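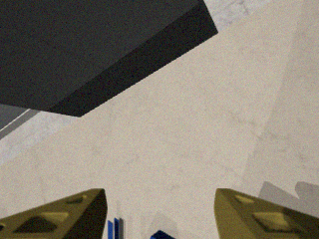
The robot arm before the robot arm

By the time Canpolat placed an order for its first robot arm, the quote had been sitting in Nermin Eren's drawer for most of a year. She runs operations at the firm, which packs sealants, adhesives and small hand tools for hardware shops out of a shed in Wostia. The price was on page one. The rest of what it would cost took a lot longer to find.

"The quote told me what an arm costs," Eren says. "I wanted to know what it costs to have an arm doing something useful in my shed by winter. That was a different number and I couldn't get it out of anyone."

Canpolat's problem is a common one for a firm of its size. It has one packing line, staffed by people who know it well, and one job on that line that everyone would like to be rid of. Mixed returns come back from shops in cartons. Someone has to tip them out, pick up each piece, turn it the right way around and set it down for checking. It is slow, it is hard on the wrists, and the pieces are all different shapes.

Salespeople like this job less than they first let on. An arm that moves identical boxes from one spot to another can be priced in an afternoon. An arm that has to pick a cartridge out of whatever it has landed in needs a gripper to suit, cameras to suit and somebody to work out how the whole thing will behave. Each of those is a separate line on a separate quote, and each supplier assumes one of the others has included the hard part.

Eren's first step was to stop asking for quotes. In September she hired Jatbridge, a small integration firm, to build the job in simulation. The fee was $1000 for setting up the bench and the objects, and then $2237 for the trials and a written report. The software, Galtix, was licensed to Jatbridge and came as part of the fee.

She had to argue for it. Her directors saw $3237 going out the door with nothing on a pallet to show for it. Her answer was that the gripper alone would cost more than that, and that they were about to choose one from a brochure.

What the money bought was time on a bench that didn't exist yet. The rendered tabletop is pale beige with a fine speckle through it, and the two gripper fingers reach in from the lower corners of the view, so a buyer can see how much open surface is left between the tips and what else is standing close by. On Canpolat's bench that included a large dark box-shaped object, and Eren found herself asking about the space next to it well before anyone talked about speed.
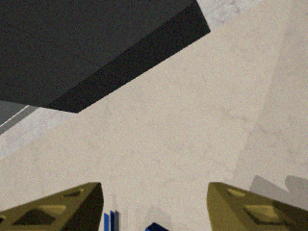 Where the money goes

The report came back as a list of things to budget for, in the order Jatbridge thought they would cause trouble. The arm was fourth.

Fingers were first. The standard pair that comes with a gripper will suit a fair range of goods, and most buyers leave it there. Jatbridge suggested allowing for a second pair from the start, along with the time to fit and test them. Eren put both in the first-year budget. She had seen what happened when the shed bought a strapping machine and then had to go back to the directors for the parts that made it fit their cartons.

Lighting was second, which surprised her. An arm throws a shadow over its own work, and the camera has to cope with it. Moving a lamp in simulation takes a minute. Moving one on a shed roof takes an electrician and a scissor lift, and at Canpolat it also means stopping the line underneath.

Third was the bench. The plan had been to reuse an old packing table. Jatbridge wanted something heavier, bolted down, with room on every side for a person to get in and clear a jam. That turned a free item into a paid one and took a walkway out of the floor plan, so the pallet wrapper had to move as well.

Below the arm were guarding, a risk assessment, training for two people per shift and a support contract. Eren added a line of her own for lost packing time during the install, which she put at 64 hours. No supplier had mentioned it. She got the figure by asking the line leader how long the strapping machine had really taken to bed in, and then doubling it.

Picking the hard item

Jatbridge asks its clients to name the worst object they handle and start there. Firms tend to send a box, and then have to be asked again. Canpolat sent caulk.

A caulk tube is an awkward thing to lift. It is round, and the nozzle is long and narrow and easily bent. Sitting in a frame it is worse, as the rails take up the room that fingers would like to use. In the trial the tube stands between two long blue rails, nozzle up and leaning a little, with the gripper's fingers on either side of the frame. The gripper can go for the frame or for the tube, and those are two different jobs with different forces and different ways to fail.

Eren's view is that a buyer should make that decision before signing anything. If the arm picks up the frame with the tube inside it, one pair of fingers might do. If the tube has to come out first, there is another step to program and quite possibly another tool to buy. Canpolat decided that whatever arrives together gets moved together, and a person separates the two at the checking table. It took one item off the budget and left a person in the job, and she is comfortable with both.

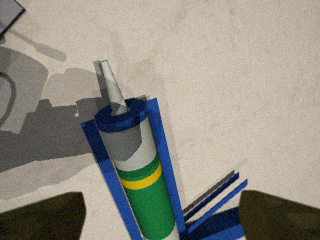

What simulation leaves out

There are limits, and the report was fair about them. A simulated tube doesn't have dried sealant down one side. Simulated labels don't peel. Friction is a setting that somebody types in, and a number that suits clean plastic may be wrong for plastic that has spent a month in the back of a ute.

For that reason Eren held back part of the budget for trials on site with real returns, dirt included. She also wrote it into the contract — final payment is due after the arm has worked through cartons picked by Canpolat's staff, with the supplier's people standing back. One supplier pulled out over that clause. Two stayed in.

She is careful about what she promised her directors, too. The business case has the arm handling part of the returns, with the awkward remainder left to people, and it pays for itself more slowly than the brochures suggest. She would sooner defend a dull number once than a good one every quarter.

Timing and paperwork

The purchase order was signed on 02/01/2025, when the shed was quiet and the suppliers were keen to start the year with something on the books. The support contract was signed with it. Eren had been warned that support gets dearer once the equipment is on the floor, and she wanted both prices in front of her at once.

Her file on the project now fills a lever arch folder. The original quote is in there, with a list in biro on the back: fingers, lights, bench, guarding, training, hours lost, dirty stock. She has already lent the list to the firm next door, which is looking at an arm for stacking trays and had budgeted for the arm.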